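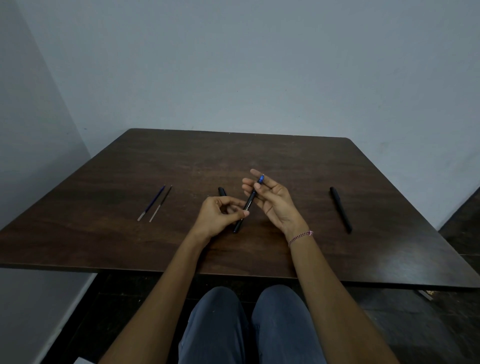
February 2026
By Rakiya Mohammed

I went through the pen drawer last week. It had been on my list since August, when we moved the desk out and everything in it got tipped into one kitchen drawer. There were 51 pens in there. I know because I tested every one on the back of an envelope and kept a tally, which took most of an evening.

Eero thinks this is a waste of time. Eero Eskola is my husband and he buys pens in packs of 40 and throws them out when they skip. I grew up in a house where you bought refills. My mother kept them in an old cough drop tin, and if your pen died you went to the tin before you asked for anything else.

So I sorted them. Dried-out markers and the cheap sticks with no way in went in the trash. The working ones went in the jar by the phone. What was left was a pile of pens I like holding that don't write anymore, and those were the ones worth taking apart.

Most ballpoints come apart one of two ways. Either the barrel unscrews in the middle, or the tip section unscrews at the bottom. If it won't turn, I wrap a rubber band around it for grip. I don't use pliers now. I cracked a nice green one that way.

The thing to check before you buy anything is the length of the old refill. I lay it next to the new one on the table. They look alike in the store and then you get home and one is a hair too long and the pen won't close. A little too long you can sometimes trim from the plastic end, if it's the plain plastic kind and the ink doesn't come up that far. I have done it twice with nail scissors. The metal ones you're stuck with.

Watch the spring too. It likes to jump out when you open the pen, and it is very small. I work at the table in the corner now so there are two walls to stop it. One still went down the heating vent.

I got my refills at Flalance, the stationery place in Irilcombe, behind the dry cleaner. They sell them loose from a rack at the back. I bought five, mostly blue. I also tried one from the grocery store and it was scratchy, so I took it out again and put it in the tin. Yes, I have a tin now.

The one pen I couldn't find anything for is the gray one from my old job at Sheikh. It takes some odd short refill with a collar on it. I'm keeping it in case – if anyone knows where to get those, leave a comment.

Next is the battery drawer.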